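Coffee roaster Flimetti opens small shop at Kusisbridge station

2019-09-19

Travelers who change trains at Kusisbridge can again buy a fresh coffee before work. Flimetti, the roaster from Rodbridge, opened a shop this morning in the old ticket hall, which was closed in July of last year.
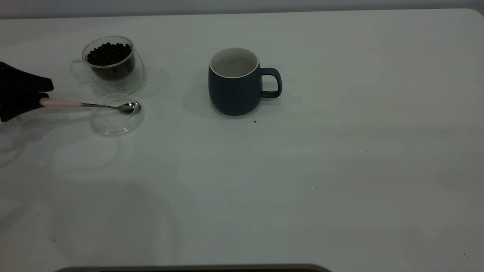 A long spoon with a pink handle.

The shop has 17 seats and opens at six. It sells coffee by the cup and also beans by weight, from 100 grams up to bags of 500 grams. Customers may bring their own jar, and the staff will weigh it first, so that only the beans are paid for. Three kinds of beans are on sale this week, and the darkest one is roasted longer than the others.

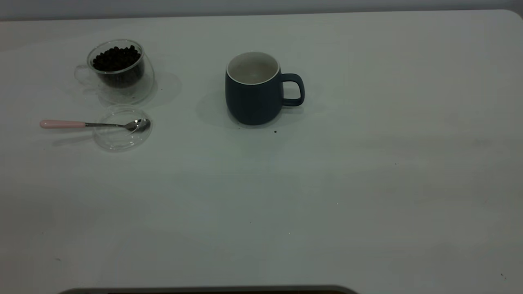

Petkov, who takes the early train, was glad about the opening but asked why the shop must close already at four, when most people are still at their offices. The machine in the waiting room takes only coins, Petkov added, and it is often out of order.

Flimetti answered that the hours follow the contract with the railroad and can be changed after the first winter. Until then the company wants to see how many people come in the afternoon.

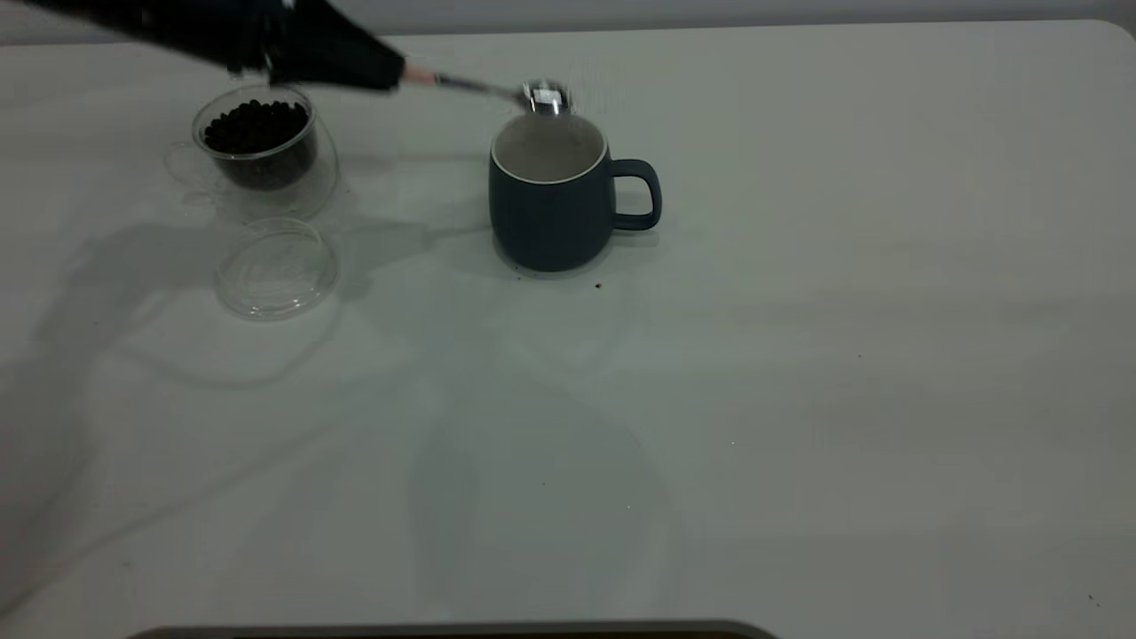 By the Rodbridge local news editor

The rent was for a long time the difficult point. The town first asked for a contract of five years, and the roaster wanted two. They agreed on 24 months, with the right to stay longer if both sides wish it. The town pays for the new windows, and Flimetti has paid for the counter and the floor.

The second door, on the side of the bus stop, stays locked for the moment.

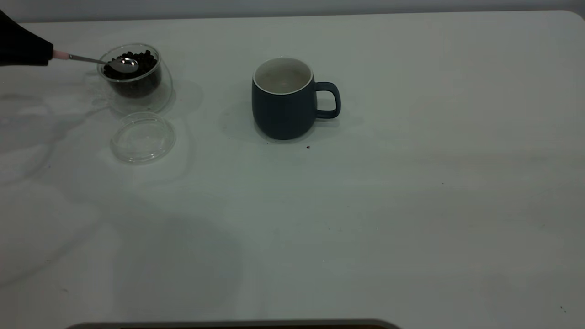 It will be opened when the ramp is ready, and until that day people with strollers or wheelchairs should use the entrance from platform one. Bicycles can be left at the north side of the building.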